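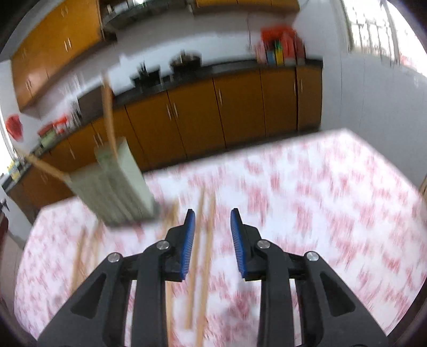 What is a transfer window?

A football club cannot buy a new player on any day it likes. It must wait for a time of the year when buying and selling is allowed, and this time is called the transfer window. It is a little like a swap day at school. Think of a big table with a white cover with pinkish-red blotches on it, like the one in the picture, and imagine that all your friends bring their football cards and put them there. While the swap day is open, everybody can trade. When the bell rings, you must keep the cards you have until the next swap day.

In most countries there are two windows in one year. The long one is in summer, when the teams are resting. The short one is in winter, in the middle of the season.

How does a player move?

Let us take two clubs, Codley Town and Potham Rovers. Codley needs a goalkeeper and Potham has three good ones. First, Codley asks Potham for a price. If Potham says yes, Codley can talk with the player about money, about the house where the family will live, and about how many years he or she will stay. Then a doctor checks the player's knees, heart and many other things. The last step is to sign the contract -- and to smile for the photographers with the new shirt!

What if the player has no club?

A contract has an end. If it finishes in May and the player does not sign again, the old club cannot ask for money. The player is then a "free agent" and can choose the next team.

What is a loan?

Sometimes a club lends a player, as a library lends a book. Last winter Potham lent a young striker to Lastau for half a season. She played more matches there, and after that she went back to Potham.

Words to remember

Transfer: when a player goes from one club to another.
Fee: the money that one club pays to the other.
Deadline: the last moment of the window. After it, the door is closed.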